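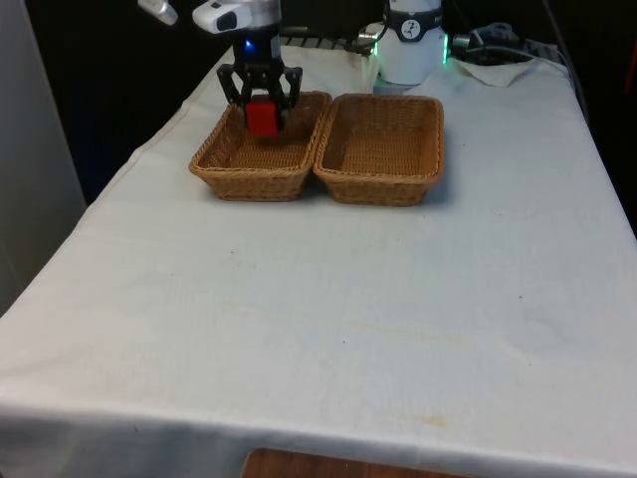 Karton Rectangular Baskets, Set of Two: Long-Term Review

Posted July 13, 2021

I bought the Karton baskets to replace two plastic bins that had cracked along the bottom. They have been in daily use for 12 months, one on a pantry shelf and one on the bench by the back door. I paid full price and have no connection to the company.

The pair arrived nested in one box with a sheet of brown paper between them. One had a loose strand near a corner, which I trimmed with nail scissors. It has not come undone any further. Both smelled strongly of varnish when I opened the box. I left them on the porch for a weekend and most of the smell went away, although the pantry one still had a little of it in September.

Fit

Measure your shelf before ordering. The size on the box is taken at the base, and the rim is wider than the base. On a shelf that looks big enough on paper, two of them side by side can bind against the uprights. I had to move one of mine to the bench for that reason. The older Drundis baskets I used in my last apartment had straight sides and wasted less space, but they also sagged in the middle when full.

Strength

The pantry basket holds canned tomatoes, beans and a bag of rice. I pull it out by the rim several times a day. The rim has stayed tight and the floor has not bowed. I would not lift it full by one side. I did that in February and heard a crack, and there is now one split strand under the front edge. It has not spread.

The bench basket has an easier job. It gets gloves, dog leashes, mail and whatever comes out of coat pockets.
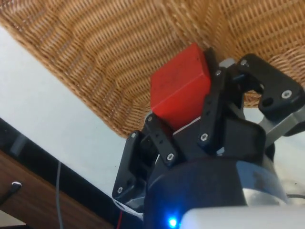
A reader wrote in after my first short post on these to say that hers snagged every knitted thing she put in it, and that she ended up giving the set to her sister for potatoes. I believe it. The inside is rougher than the outside, and I have pulled a thread on one scarf. If you plan to store yarn, sweaters or baby clothes, get the kind with a cloth liner or sew one yourself. An old pillowcase, cut down and tied at the corners, works well enough.

Cleaning

Crumbs are the main complaint. They work down into the weave and shaking the basket upside down gets maybe half of them. A vacuum with the brush attachment does better. I wiped the pantry basket with a damp cloth and a drop of dish soap after a honey jar leaked, then stood it in the sun for an afternoon. It dried with no stain, but the strands felt stiffer afterward and I have avoided doing it again.

Don't keep these in a bathroom. I tried it for part of the winter and found gray spots on the bottom. They brushed off, but I moved the basket that same day.

How it compares

I also looked at the Layug set and the Cetau open basket. The Layug is heavier and has cut-out handles, which I would have liked, but the handles take a bite out of the usable height and small packets slide out through them. The Cetau has a wire frame inside. It is the one to get for heavy loads, and it leaves marks on a painted shelf unless you put felt under it — I know this from a neighbor's shelf.

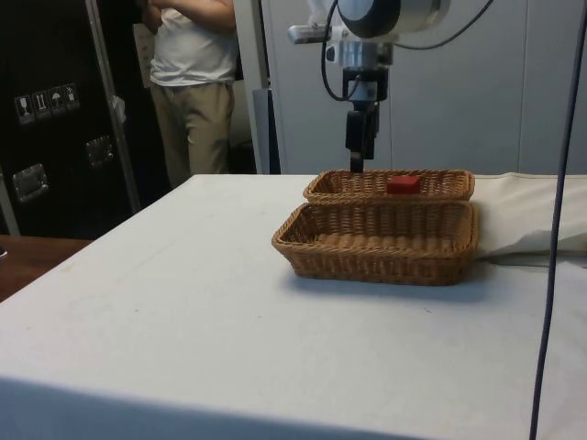 Two rectangular baskets, one behind the other, with the braided rims showing.

Would I buy them again? Yes for the pantry, no for the bench. By the door I would go back to a plain wooden box that can be wiped out. The seller lists 1,106 reviews for this set and the low ones I read were mostly about the smell, which does fade, and the size, which does not.

Good: firm rim, nests flat for moving, decent looking.
Bad: rough inside, holds crumbs, misleading measurements.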